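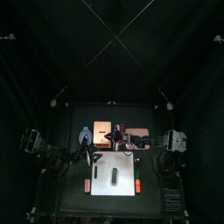 Dark gray mat on the table, black fabric on the walls.

Re: [plustham-growers] Geraniums in the basement, are they dead?
Posted Monday evening in February by a list member in Cunesstead

Hello everybody, and a special hello to the new folks who joined after the seed swap!

I'm answering the geranium question even though two people got in ahead of me, mainly because I've killed geraniums in nearly every way there is and would like some use to come of it. I'll put the first message back in here for anyone who gets the digest and lost the thread.

> Hi all,
> Last fall I dug up 13 geraniums from the front bed, shook off the
> dirt and put them in paper bags in the basement like my grandmother
> did. I looked in on them this weekend and they look terrible. Brown
> stems, every leaf crisp, and a couple of them smell a bit. Do I throw
> the whole lot out and buy new in May, or is there any hope? I did not
> water them at all. Was I supposed to? The basement runs cool but has
> never frozen that I know of. Also, when would you pot them up around
> here?
> Thanks from a nervous first-timer on the Plustham side of the river

First of all, please don't throw them out! Crisp leaves mean nothing at this stage. They always go, and it's better that they do, so pull them off and put them in the compost. What you want to know about is the stem. Take your thumbnail and scratch a little of the brown skin away, down low near the roots. If it's green or even greenish-white under there, and the stem feels firm when you pinch it, you have a live plant. If it gives like an old banana, it's gone. The smelly ones are probably gone, I'm sorry to say, and I'd get them away from the others tonight.

As for watering, people used to argue about this on the list every winter (the old-timers will remember). My own habit is to take them out once a month and sit the roots in a bucket of plain water while I eat lunch, then let them dry off on newspaper before they go back in the bags. My neighbor never does it and hers come through fine, but her basement has a dirt floor and the air is damper than mine. With a furnace running down there I'd soak them. You've missed a few months, so give the live ones a good two hours now and see if the stems plump up a little by the next day. 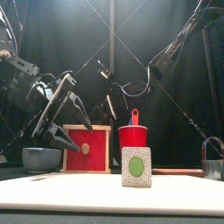 Now the potting up. I do mine at the very end of February or the first week of March, whenever I can get the kitchen to myself. Use a pot barely bigger than the roots. I know it's tempting to go straight to the big one, but all that wet soil with no roots in it is how I rotted a whole row of Jovorora, the salmon pink one, which I have never seen for sale again and still think about. Cut the stems back to a few inches, above a bump where a leaf used to be. Water once, properly, and then leave it alone until you see something green. It can take three weeks. It can take five. I had one sit there until the middle of April and it bloomed until frost.

A south window is plenty. I did buy a light one year, and the plants were a little stockier, but I can't say I'd do it again for geraniums alone – for tomatoes, yes.

Somebody asked off-list whether you can still take cuttings from the overwintered ones, and you can, once they've put on some growth. I stick mine in plain damp sand. The Quiambao greenhouse out on the county road used to do all of theirs that way, 900 of them one spring, and they let me carry trays for a morning and come home with the crooked ones. Best pay I ever got.

Don't put anything outside until the nights settle down, and I mean really settle. We lost a lot in Cunesstead last year to that one cold night after everybody had planted. Old sheets help if you have them.

Oh, and before I forget, I have 25 small clay pots I won't be using, washed, a few with chips in the rim. They're on my side porch under the bench. Whoever wants them can write to me off-list and I'll tell you which house.

Do let us know how many turn out green!

Warm wishes from the hill – and yes, the snowdrops are up

Get the monthly growers' newsletter in your inbox. Subscribe | No thanks
This archive uses cookies to remember your reading settings. OK
Contact the list owner | © Plustham Growers mailing list | Back to top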